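Notes for the practical class, Tuesday, December 4, 2018

# Trying out grippers: what to compare, and how to write it down

Hello again, everybody. These notes go with the second half of the module, and they pick up more or less where we left things in October, when we were still arguing about controllers. Hala Mahasneh has kindly read them through and put right a couple of my muddles, so any that remain are mine.

## Before you touch the arm

Read your partner's log from the last session first. I know it's tempting to get straight on with it, but half the trouble last year came from pairs who changed the closing force on the Tuesday and then compared their results with Friday's as though nothing had happened.

We have three sets of fingers to try this term. The Isico pair is stiff and narrow, with a thin rubber facing. The Skarano pair is softer and bends backwards a little when it meets something solid, and the Avdale pair sits in between — a firm core with a padded face, and rather slow to open. Please don't decide which one you like best before you've used all three! I did exactly that the first time I ran this class, and spent a good fortnight defending the Skarano fingers against my own figures.

Across all the groups so far we have 1,035 logged attempts, of which 184 had to be thrown out for want of a finger name at the top of the sheet. So write the finger name at the top of the sheet.

## What goes in the log

One line for every attempt, including the ones you'd like to forget. Each line wants:

- finger set and closing force
- the object, and how it was placed (upright, lying flat, leaning)
- direction of approach: from above, from the side, or slanting
- the result, using the codes below
- a few words in your own English if something odd happened

The result codes are **H** for held, **S** for slipped, **K** for knocked over, and **M** for missed altogether. If the object was held and then slipped on the way up, that's S. If you knocked over a neighbour while picking up the right thing, it's H with a small k after it, and I do want to see those small k's, as they tell us a great deal about how wide the fingers really are when they come in.

Dr Cârstea's rule of thumb, which some of you will have met in her own course, is that you haven't really tested a gripper until you've tried it on something tall, something flat and something that changes shape when you squeeze it. I've found it a good rule and we'll follow it here. Drinks cans do nicely for tall. They're light, they tip easily, and the side is smooth enough to show you whether the padding is doing any work. A wrapped snack bar is flat and crinkly, and will keep you humble: the wrapper gives a little purchase at the crimped ends and very little in the middle, and if you come in too low the fingertips meet the table before they meet the bar.
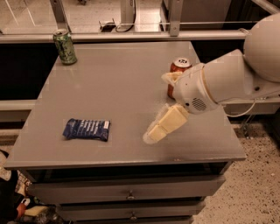 ### Layout C: two cans and a bar

For this layout the green can stands at the back left, the red can at the back right, and the bar in its dark blue wrapper lies flat towards the front left. The arm comes in from the right, so the red can is the near one and the green one is a proper stretch across the top.

Do the red can first. Notice how much of it the wrist hides from the head camera once the hand is close, and bear that in mind when you're choosing your approach — you may find yourself working from the rim and a sliver of the side. Then do the bar, and leave the green can until last, when you've got your eye in.

Nineteen attempts per object is plenty for one sitting. Put each object back on its mark between attempts, and if the lighting changes, jot it down, as the pale fingers and the pale arm can be surprisingly hard to tell apart in the camera view late in the afternoon.

### To hand in

One table per finger set, and a page at most on which you would choose for Layout C and why. I'd sooner read a muddled page about what you saw than a smooth one about what you expected. If your three sets come out nearly the same, say so, and tell me which object you'd add to pull them apart. Sheets go in the tray by the door, please, with both names on.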